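Short modules, slower forgetting

Silis supplies continuing education to hospital pharmacists, and for most of its history it did so in hour-long recorded lectures. In April it replaced the lectures on anticoagulant dosing with modules of eight minutes, each opening with a case and a question the reader must answer before going on.

Some 2,000 pharmacists enrolled. The platform, built by Vollia, logs every first answer and puts the same case again three weeks later with the patient's weight and kidney function altered.

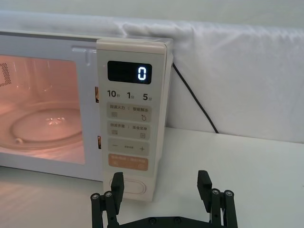
Ankica Nikolovski, who edits the series, regards the second answer as the useful one. A correct first answer may reflect a recent reading of the guideline. A correct answer on changed figures suggests that the method has been kept.

The modules draw on a bank of 2,617 questions, reviewed by two pharmacists before release. Items that almost everyone gets right are withdrawn, as are those where the wording appears to cause the error. Dosing in renal impairment remains the weakest topic, and further cases on it are being written.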